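**Table linen under small kitchenware: what the cloth does and how to lay it**

The spring issue dealt with shelf liners. Several members wrote afterwards to ask about the other surface in the kitchen corner, the table itself, and in particular whether a cloth is worth the trouble when the things on it are pans, play food and other small items that are picked up and put down all day. The notes that follow cover choice of cloth, laying, the arrangement of items and washing. They apply to the play kitchens in our toy library branches at Hillura and Foditz and, with small changes, to a table at home.

A bare tabletop has two faults for this use. It is noisy, and it lets light items slide. A small pan set down on a hard surface makes a sharp knock, and a room with several children in it makes that knock many times over. A single layer of cotton takes off part of the noise. A layer of cotton over a felt underlay takes off most of it. The underlay also holds the cloth in place better than clips, which get pulled off and then turn up in the wrong box.

The cloth should be plain. Patterned cloths hide crumbs and stains, and for that reason they are popular, but they also hide the items. Play food is small and brightly coloured, and on a floral or checked cloth it takes longer to find at the end of a session. White shows everything — marks included — and is the colour we recommend where washing is easy. Pale grey is acceptable. Dark cloths make dark pans hard to see and show lint after one wash.

Weight matters more than fibre. A very thin cloth rides up when a pan is turned on it. A very thick one makes a ridge at the table edge and leaves small items leaning. A medium cotton sheeting, hemmed on all four sides, is suitable. Old bed sheets cut down to size are perfectly good, provided the worn centre strip is discarded and the cloth is cut from the sides.

Creases are of little importance in themselves. Soft wrinkles will appear within minutes and do not affect use. Hard fold lines are different, as a raised fold will tip a light item or stop it from lying flat. The remedy is to store the cloth rolled on a cardboard tube. If it has been stored folded, it should be pressed with a warm iron along the folds only, and the rest left alone.

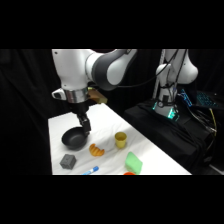 **Kitchen corner / Laying out**

A black frying pan and an orange toy croissant on a white cloth are easy to tell apart from across a room, and contrast of this kind is the main thing to aim for when choosing what goes out. Eight small items are about as many as we would put on one table. The remainder stay in the box and are exchanged at the next session.

The order of work is as follows.

1. Clear the table completely and wipe it. Grit under a cloth scratches the surface and wears the cloth from beneath.
2. Lay the underlay, if one is used, and check that it stops short of the table edge on every side by the width of a hand.
3. Unroll the cloth from one short end. Pull the corners lightly and stop there.
4. Place the largest item first. This is usually the pan.
5. Place the food items in the open space between the largest item and the front edge, with a gap between neighbours that will admit a child's fingers.
6. Leave a strip clear along the near edge. Items placed there are on the floor by the end of the first quarter of an hour.

Pans need a further word. A handle that points out over the table edge will be caught by sleeves, and the pan goes down with whatever is in it. The handle should point inwards or along the table. Real pans with a non-stick interior are allowed in the kitchen corner under the current list, up to the small size only. The coating should be looked at before each session, and a pan with flaking or deep scratches is to be withdrawn. Metal spatulas are not issued with them.

Curved items such as croissants, bananas and crescent rolls rock on a hard surface and settle on cloth. Glossy items show fingermarks and should be wiped with a damp cloth after use. Items with moulded ridges collect dirt in the grooves and need a soft brush; an old toothbrush kept for the purpose is sufficient. Porous play food made of foam should not be soaked. If it smells, it is to be thrown away.

**Cloth sizes held in stock**

The store at Foditz holds cloths in two sizes. The smaller measures 132 cm on the long side and fits the folding tables. The larger fits the fixed tables at Hillura and hangs down too far on anything else. An overhang longer than a hand's width is within reach of a child who is sitting on the floor, and will be pulled. If only the large cloth is available, turn the surplus under on the far side and weight it with a flat wooden board. Do not knot the corners. Knots loosen, and the stretched corner does not recover its shape.

Cloths are numbered in laundry pen on the hem. Please write the number in the loan book together with that of the box. In February more than 400 loans were entered with the box number only, and matching the linen afterwards took the better part of two evenings.

**Washing**

Cotton cloths are washed at 60 degrees with ordinary powder and no softener. Softener leaves a film that makes the cloth slippery, which defeats the purpose. Marks from pans are usually grey and come from the metal of the base. They respond to a paste of bicarbonate of soda and water, left on for an hour before the wash. Food dye, felt pen and grass each need separate treatment, and the chart from the Rashti meeting can be had on request from the same store. Bleach has been tried and is not recommended, as it weakened the hems on 5 cloths before we stopped.

Dry flat or over a rail. A tumble dryer is permitted on low heat, but cotton sheeting shrinks in the first few cycles, and a new cloth intended for the dryer should be cut slightly over size. The underlay is not washed with the cloth. Shake it out of doors, and sponge any spots.

**Packing away**

Items go back before the cloth is lifted. Gathering up the cloth with everything still in it is quick, but it chips painted pieces and bends the light ones. The pan goes at the bottom of the box, face up, with a sheet of kitchen paper on the cooking surface. Food items go on top of the paper. The list inside the lid is then ticked, the cloth shaken and rolled, and the tube placed upright beside the box.

Boxes going on to Skudusum travel without linen, as that branch has its own. Please remove cloth and tube before the box is put out for collection. Replacement lists for the inside of the lid are kept in the drawer under the loan book.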